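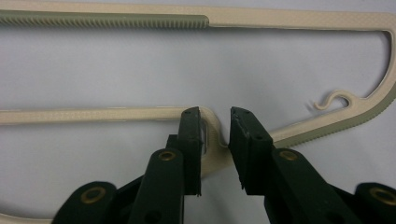 Writing the Long Trip
Handout 4: Getting There Is Part of It

Welcome back, everyone, and thank you for the drafts you left in the tray last time. I read every one of them on the train home (and missed my stop at Vallbridge, so consider that a compliment). This handout covers the travel day, meaning the hours between leaving one place and properly arriving in the next. Most of you skipped it. Nineteen out of twenty trip pieces do, I suspect, and I'd like us to spend a whole session putting it back.

1. Why the travel day goes missing

When we get home and sit down to write, we go straight to the sights. The castle, the lake, the market with the good cheese. The bus ride gets one line, usually "after a long drive we arrived in Vureck." But think about how you tell the story to a friend over supper. You start with the bus! You start with the driver who stopped to buy eggs, or the road that was closed, or the sandwich you regretted by noon.

Nelu Pascu's essay on the night train to Marchand (it's in your reader, right after the maps) runs to 18 pages, and he doesn't step onto the platform until the last of them. Please read it before we meet again, and mark any spot where you got impatient. I did, twice, and I'd love to know if we picked the same spots.

2. Keeping notes when you're tired

You don't need a fancy journal. I use the backs of receipts, and Wiebke Frerichs, who taught this course before me, wrote on her train tickets until she ran out of margin. What matters is getting down the small stuff while it's in front of you, things like

- what people near you were eating
- one thing somebody said, word for word
- the weather at the start and at the end
- a price
- whatever you were worried about

That last one is gold. On my own trip over the Nevumo pass in December I worried for six straight hours about a dripping thermos in my bag, and when I came to write it up, the thermos held the whole chapter together. I'd have forgotten it in a week if I hadn't scribbled it down.

3. Distance and time on the page

A trip of 1000 miles can take one sentence, and a ten-minute wait at a border can take three pages. Both are fine. Try to notice where your own attention slowed down on the day, and let the writing slow down there too. If you slept through the whole of the plain, tell us you slept, and wake us up when you woke up.

Be a bit careful with lists of towns. Readers who haven't been there can't hang on to more than two or three in a row, and the names turn to mush — lovely as they are to say out loud.

4. In-class exercise (30 minutes)

Pick a travel day you remember fairly well. Write it from the moment you locked your door, and stop before you reach the place you were going. No sights allowed. If you get stuck, go back to what was in your hands. We'll read a few aloud afterward, but only if you'd like to, and I'll bring biscuits either way.

5. For next time

Read the Pascu. Revise your first draft so that the travel day gets at least a full page, and bring 6 copies for your table. If your trip was a short one, across town even, that's perfectly all right, and please don't swap it for something grander on my account.

My office door is open after class as usual. Knock loudly, the radiator drowns out everything.

12 shares
3 comments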